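Pale tabletop: real timber, veneer or laminate?
Posted in Furniture and Floors, 28 August 2019
152 views

Rajkumari Mathur

I picked up a second-hand table for $50 and can't work out what the top is. The seller called it a Liva, which I can't find anywhere, and there's no label underneath. It's a light colour, somewhere between cream and beige, with fine lines close together and one big soft arch in the grain.

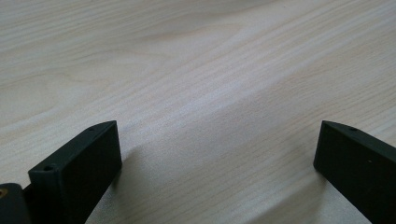 I'd like to use it as a desk from September and was going to sand it back and oil it. My brother-in-law reckons I'll go straight through to chipboard. Is there a way to tell before I start? I don't want to drill into it or do anything else I can't undo.

Kanaujia

Look at the edges before anything else. On solid timber the lines on top carry over the side and you'll see end grain at the two short ends — little pores and curved rings. Veneer and laminate stop at the edge, and there's usually a strip glued on. Then get underneath with a torch. If the underside is a different colour or has no grain at all, leave the sander in the shed.

The arch doesn't settle it. You get that shape in flat-sawn boards, but veneer can have it too, and printed laminate copies it. Check whether the same arch turns up again further along. An exact repeat means it's printed.

If it's veneer you can go over it lightly by hand with fine paper and stop early. Laminate can't be oiled, so just wash it with warm water and a drop of detergent.

Ralia

Mine was laminate. Got a desk mat and forgot about it.

cusico_88

Agree with checking the ends. Don't use a belt sander whatever it is.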